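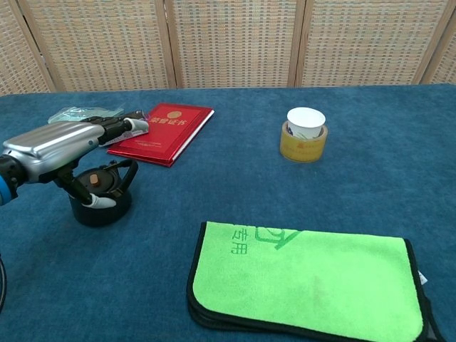 Fondasau Lema is a limited series of wristwatches made by the watch company Fondasau together with the street art studio Bullari. The series was released in August and consists of 3 models, which have the same case and movement but different dials and straps. It was the first work that Fondasau did with a partner from outside the watch trade.

Background

Fondasau was known mostly for plain field watches, sold through hardware and outdoor stores. Bullari started as a mural studio and later made prints, skateboards and a small line of jackets. The two companies came into contact when Bullari painted the outside wall of the Fondasau repair shop in Prornorham. The wall painting used a repeated shape like a bent arrow, and this shape was later taken as the main motif of the watch dials. The name Lema comes from the title of the mural.

Design

The case is steel with a matte finish and has a screw-down crown at the four o'clock position. The movement is quartz and shows hours, minutes, seconds and date. On the first model the arrow motif is printed in gray on a black dial. The second has a white dial with the motif in raised lacquer, so it can be noticed only under side light. The third model has no motif on the dial; it is engraved on the case back instead. All straps are of woven nylon and can be changed without tools.

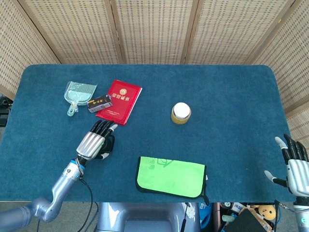 Early drawings also showed a rotating bezel with painted numbers. This was left out after wear tests, in which the paint came off at the edges.

Release

Of the first model 2738 pieces were made, and of the third only 300. The number for the second model has not been published. Sales began in the Prornorham shop, where each buyer could take one watch of each model, and continued by mail order two weeks later. The 300 pieces of the third model were numbered by hand on the warranty card, but the watch itself carries no number. This was criticized by some collectors, as a card can easily be separated from its watch.

Reception

Reviews in watch magazines were mostly positive about the white dial and less so about the strap, which was described as stiff when new. Several writers remarked that the date window cuts through the motif on the first model. Fondasau later offered a softer strap in the same colors, sold separately.

See also

Fondasau field watches
Bullari murals in Prornorham

This page was last edited on 11/20/25.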